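4. Collection Rules for In-Home Sessions

4.1 Scope

The rules in this section apply to every session recorded in a home or a furnished apartment under the Stenda protocol. They were written after the pilot sessions, in which we lost usable data to causes that had little to do with the task policy or the operators' skill. Most were housekeeping problems: loose items on the floor, markers turned out of view, and two operators working too close together. Rules for bench sessions are given in Section 5 and differ mainly in how the work area is laid out.

4.2 Wearing and holding the equipment

Operators wear the shoulder harness over a close-fitting top and fasten all buckles before picking up the grippers. Straps must lie flat. The harness is adjusted once at the start of the session and is not changed between episodes, as a change in camera height shifts the view of the hands. If an adjustment is needed, the current episode is closed and a new calibration is recorded.

Sleeves are kept clear of the wrists. Each gripper carries a marker cube on its upper side, and the operator checks both cubes for dirt, scratches, and lifted edges. The indicator lights on both cubes are checked before the first episode and again after every break. In two-handed work, such as holding up a soft item between the fingertips (Figure 3), the grippers naturally turn inward. Operators are told to keep the cubes facing the head camera as far as the task allows and to avoid crossing the forearms over them.

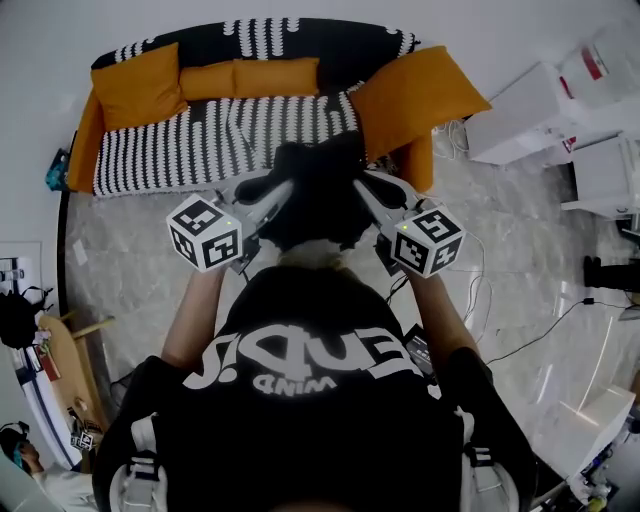 Figure 3. Two-handed handling of a soft black object in a living room, viewed from above. A marker cube is mounted on each gripper.

4.3 Preparing the room

We do not ask for a tidy room. Cushions, bags, and small household objects stay where they are, since the purpose of in-home collection is to capture ordinary clutter. The floor is treated differently. Cables in the walking area are the most common hazard for an operator whose attention is on the grippers, and they should be moved to the wall or taped down before recording. Paper scraps on smooth flooring are picked up for the same reason. Polished stone and glossy cabinet fronts can reflect lamps into the camera, so the lead operator looks through a short test clip and changes the lighting if a marker is washed out.

4.4 Two operators in one room

More than one operator may work in the same room if their tasks do not share objects. Each set of grippers must use its own marker IDs, and the IDs are entered in the session log by both operators. A cube from another set may enter the view without ending the episode. The tracker discards any ID not listed for that recording. In the pilot, the Flodum site reused one set of IDs on two rigs, and 80 episodes had to be removed.

4.5 Episode limits and review

Operators take a break after 20 minutes of continuous recording. An episode is rejected if either cube is lost for more than 3 seconds while an object is being held. Dropping the object is not a reason for rejection, but the drop is labeled. Of the 508 episodes reviewed at the Rebane site under these rules, roughly one in nine was rejected, most often for marker loss with soft items that hung between the hands.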